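Notebook entry, February. Handset evaluation bench, Werna unit.
Continued from the previous page.

Purpose of this entry: to record the state of the display and battery evaluation of the Werna handset ahead of the review meeting, and to set down the points on which the bench and the supplier do not yet agree.

1. Units on hand

Two units were received from Pomudmont, designated W-A and W-B for our purposes. Both carry the pre-release software build supplied with the shipment. W-A has been used for all display work. W-B has been used for charging and standby work and has not been opened. The protective film was left on W-B. It was removed from W-A before any luminance reading was taken, and the readings made on the first morning with the film still in place have been struck from the sheet.

The supplier's cover letter states that both units have the larger memory option. W-A reports this correctly in its settings menu. W-B reports the smaller option. Zbigniew Stępień has written to the supplier to ask which is in error, the letter or the unit. Until a reply is received, no comparison of application loading times between the two units is to be entered in the report.

2. Display

Peak luminance on W-A, full white field, automatic brightness off, slider at maximum: 555 nits at the center of the panel. The corners read lower, the bottom left being the lowest of the four. The difference is not visible in ordinary use. It can be seen on a plain gray field in a dark room by a person who has been told where to look, and two colleagues who had not been told did not remark on it.

With automatic brightness on and the bench lamp directed at the sensor, the panel goes higher for a short period and then returns to the slider value. The length of this period was not consistent between runs. I suspect a thermal limit and have asked for the back cover temperature to be logged on the next run. The earlier runs did not include it, and they cannot be used to settle the question.

Color was checked in the two modes offered. The mode labeled Natural is acceptable against our reference panel. The mode labeled Vivid raises the reds considerably and has a slight green cast in the dark grays. Vivid is the factory setting. The report should state this plainly, as most owners will never change it.
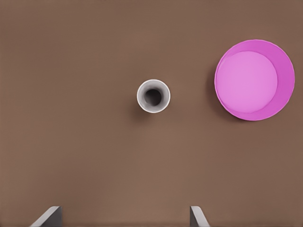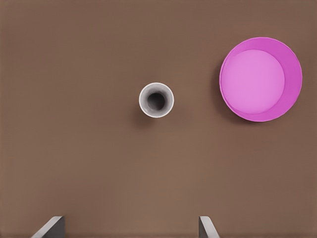
Banding in slow gradients was examined separately with the standard ramp files. In Natural mode the ramps are smooth down to the darkest tenth of the scale, where steps become visible. In Vivid mode the steps begin earlier. The steps are present in the same positions when the ramp is rotated, so this is a matter of the tone curve and should be correctable in software. It has been entered as an open item for the supplier.

The rounded corners of the panel clip the status bar icons in the Ķēniņš launcher when the largest text size is selected. The clock loses part of its first digit. The stock launcher does not have this fault. As Ķēniņš is to be offered as the preinstalled option in some markets, the matter is recorded here and is not to be dismissed as a third-party problem.

3. Battery and charging

W-B was charged from empty with the supplied adapter. Time to full: 126 minutes. The percentage reading reaches one hundred well before the current falls to its final value, and the figure given is taken from the current and not from the screen. Anyone repeating the measurement should do the same, or the result will appear better than it is.

A second charge, with the screen on and the video loop playing, took longer and left the back of the unit warm to the hand. No warning was shown. The adapter remained within its rated output throughout.

Standby loss overnight with the radio on was higher than expected in the first test. On inspection, the update service had been attempting to reach the supplier's server and failing. The service was disabled and the test repeated, and the loss was then in line with the previous handset from the same supplier. Both results will be kept in the table with a note. The first is the more representative of what an owner might experience if the server is unavailable, and I would not wish it to be dropped for the sake of a tidy column.

4. Storage

Sequential read and write figures on W-A were stable over repeated runs. Random write figures fell sharply once the storage was close to full and recovered only after the unit had been left idle for roughly 30 minutes. This behavior is common, but the fall is steeper than I have seen on recent handsets. The run should be repeated on W-B when the charging work is complete. W-B will need to be filled with the same set of files, in the same order, from the archive drive. The set prepared for the older tablets is not suitable, as it contains many small files and would change the result.

5. Software notes

The Flendunska keyboard, installed at the supplier's request, resets its language order after a restart. Observed on both units. Work-around: set the order, open any text field, close it, then restart. The setting then holds until the next change.

The fingerprint reader on W-A accepts a registered finger reliably. It was slow on two occasions immediately after the unit had been charging. I was unable to reproduce this on request.

The camera application closed without a message when the storage was near full. The log was saved before the unit was restarted and is in the shared folder under the unit designation. The supplier has been sent a copy.

6. Disagreements with the supplier's sheet

The supplier's sheet gives a higher peak luminance than ours. Their method note does not state the size of the white area used. A small white area on a black field will give a higher reading on this type of panel, and this probably accounts for the whole of the difference. Z. Stępień is of the view that we should publish both figures. My own view is that we should publish only the full-field figure until the method is disclosed to us. The matter has been left for the review meeting.

The supplier's sheet also gives a shorter charging time. I believe this to be the time at which the screen reads one hundred percent. The request for confirmation has gone in the same letter as the memory question.

7. Outstanding

Back cover temperature log during the automatic brightness run, W-A.
Random write run at near-full storage, W-B.
Reply from Pomudmont on memory, luminance method and charging end point.
Speaker measurements, both units. The small chamber is in use by the audio group until the end of the month and we have the use of it after them.
Calibration certificate for the luminance meter. The copy in the binder is the old one. The current one should be filed in its place before the report is signed.

W-A has been left in the drawer at half charge, switched off. W-B is on the bench supply and should not be unplugged until the current log has been saved.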